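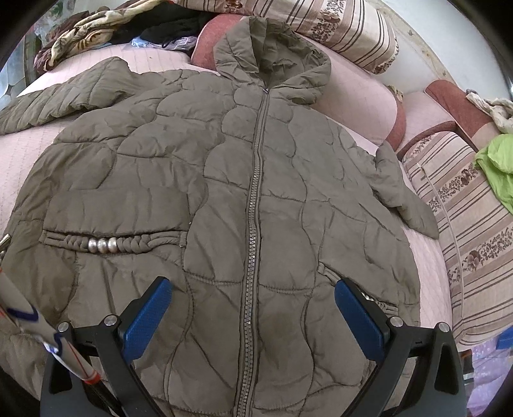 Padded jacket laid front side up, zipper closed, jaws open.

Folding a puffer jacket with the Okard hand gripper

1. Spread the jacket flat and close the zipper. Pull the sleeves out to the sides.
2. Open the jaws wide and bring both blue pads down on the end of one sleeve.
3. Squeeze slowly, lift, and lay the sleeve across the chest. Repeat with the other one.
4. Grip the bottom hem and fold up to the hood.

Keep the pads off beads and zipper teeth - they wear the texture. Jeto sells spare pads in packs of 40.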